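Clusik enseña a doblar trapos a un robot de dos brazos, a distancia

5 de noviembre de 2019

Curnora – El taller Clusik abrió ayer sus puertas para mostrar en qué anda desde junio: un robot de dos brazos que aprende tareas de casa copiando a una persona. Sin programar los movimientos uno a uno. El operador mueve unos mandos, los brazos le siguen y el sistema lo graba todo.

La tarea elegida, ropa y telas. Lo más ingrato, según el equipo. Una caja siempre tiene la misma forma, un trapo no la tiene nunca. Cada vez que cae sobre la mesa cae distinto, y lo que sirvió en el intento anterior ya no vale.

La sesión arrancó con retraso, hubo que recalibrar una de las muñecas. Luego, ya en marcha, una demostración detrás de otra: el paño azul marino hecho un gurruño sobre el mantel, el operador lo busca con una pinza, tira de una punta, lo extiende, dobla. Y vuelta a empezar. Cada intento completo se guarda con las posiciones de las articulaciones y el vídeo. Los fallidos también se guardan, aunque aparte. 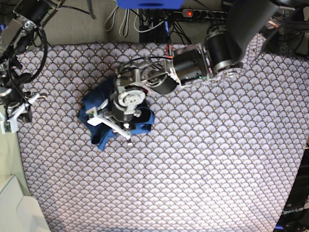
El objetivo es llegar a 100 demostraciones válidas por prenda antes de entrenar nada en serio. De momento hay 19 del paño y 13 de una servilleta más pequeña, que da bastante mas guerra. Con tan poco material el robot repite el gesto de bajar y agarrar, pero se pierde en cuanto tiene que decidir por qué esquina seguir, reconocen en el taller.

El mantel estampado tampoco es casualidad. El grupo empezó con una mesa lisa y el sistema se acostumbró demasiado a ella; al cambiar el fondo dejaba de encontrar la tela. Ahora van rotando manteles, con dibujo y sin dibujo, y mueven las luces entre sesión y sesión.

Manejar los brazos tiene su aquel. Los operadores nuevos necesitan varias tardes para soltarse, sobre todo con la presión: si la pinza aprieta de más contra la mesa, arrastra el mantel entero, si aprieta de menos no coge nada. Los turnos son cortos, porque cansa. Un operador con práctica cierra un doblado sencillo en 18 segundos, un principiante puede tardar varios minutos y acabar soltando los mandos de puro aburrimiento.

El proyecto cuenta con una ayuda de la fundación Christodoulou, que cubre el material y dos contratos hasta el verano. La empresa Gulero, dedicada a lavandería para hoteles, sigue las pruebas de cerca y ha cedido varias bolsas de ropa retirada para practicar. No hay acuerdo comercial firmado, insisten ambas partes – «es pronto», dicen en Clusik.

Próximo paso, toallas. Despues, si los plazos aguantan, camisetas, donde harán falta los dos brazos a la vez casi todo el rato. El taller prevé otra jornada abierta cuando complete la primera tanda de grabaciones, la fecha está por confirmar. Entrada libre, aforo limitado.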